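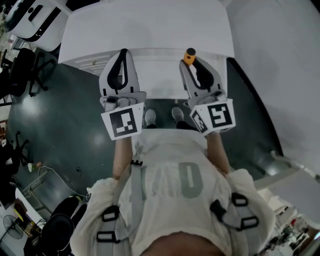 Loose long-sleeved top in off-white with pale gray lettering, under shoulder straps.

Kadley Long-Sleeved Tops: Heavyweight and Standard

We carry two weights of the Kadley top and we get asked which one is better. The maker would like you to buy the heavyweight. Most of our customers should probably buy the standard and keep the difference.

Kadley's own leaflet calls the heavyweight "a garment for life." We don't know what that means and neither did their rep when Hussam Azar, our buyer, asked him. What we can tell you is that it is a thick cotton jersey, it takes a long time to dry, and the cuffs hold up better than the cuffs on the Risetti top we used to stock. The Risetti cuffs went wavy after a few washes. We stopped ordering it in January and have not missed it.

Fabric

Both weights are plain cotton. There is no stretch fiber in the body, only in the neck ribbing. We see a lot of tops sold as "breathable," and the word gets printed on nearly anything with sleeves. Cotton jersey lets air through. So does a dishcloth. If you run hot, get the standard weight and go up a size. A finish with a trademark on it won't do much more for you than that.

The heavyweight feels stiff when new. Kadley says it "relaxes with wear." Ours did, though it took longer than the leaflet suggests, and the one Edmund Zalewska wears in the stockroom still stands up a little at the collar.

Fit

The cut is loose in the body and long in the arm. Kadley labels it "unisex relaxed," so check the chest measurement against a top you already own and like. Don't go by the letter on the tag. A medium here is wider than a medium from Cieślak, and the sleeves are longer as well. If you're between sizes and plan to push the sleeves up to work, go smaller.

The shoulder seam drops past the shoulder. This is comfortable under a backpack or apron straps as long as the seam doesn't sit right where the strap does. Try it on with whatever you usually wear over it. We have had returns for this and we'd like fewer of them.

Printing

You can order either weight blank or with large lettering across the chest. There are 2 methods and the price list makes them sound closer than they are.

Screen print goes into the cloth and fades slowly. It's the one we recommend. Pale gray on off-white is popular and it looks good, but understand what you're buying: low contrast now, lower contrast later. If people need to read the name of your shop from across a street, pick a darker ink.

Transfer print sits on top of the cloth. It looks sharper on day one. Rullau, who supply the transfer film, quote a test of 500 washes. We asked what temperature, what detergent and whether the samples were ever tumble dried, and we got a brochure back. Until we see something better we are treating that number as advertising. In our own wash the letters began to crack along the fold lines well before we had lost interest in the experiment.

Straps, tool bags and anything else that rubs will wear either kind of print. Keep lettering toward the middle of the chest if you can.

Washing

Turn inside out. Wash cool with similar colors. Skip the fabric softener, whatever the bottle promises about "restoring fibers." Off-white will not stay the same off-white forever, and bleach turns it patchy. Expect some shrinkage in length on the first hot wash. Kadley says the fabric is pre-shrunk. We washed 6 of them hot and every one came out shorter.

Dry flat or on a line. The tumble dryer is fine for the standard weight on low. We would keep printed tops out of it.

What we don't like

The neck label is scratchy and sewn in on all four sides, so it's a nuisance to remove. The heavyweight costs too much. There's no pocket, and the "coming soon" pocket version has been coming soon since we opened the account. The packaging is a sealed plastic bag inside another sealed plastic bag.

What we do like

The side seams are straight and stay straight. Sleeve length is honest. The neck ribbing goes back to shape after washing. Repeat orders have matched the earlier ones closely enough to hang next to each other, and we couldn't say that for the last three makers we tried.

Ordering

Blank tops ship from stock. Printed tops take 7 working days once you have approved the artwork, and we won't start before that. Blank tops can come back unworn with the label on. Printed ones can't, unless we made the mistake.

Prices checked 22/12/2023.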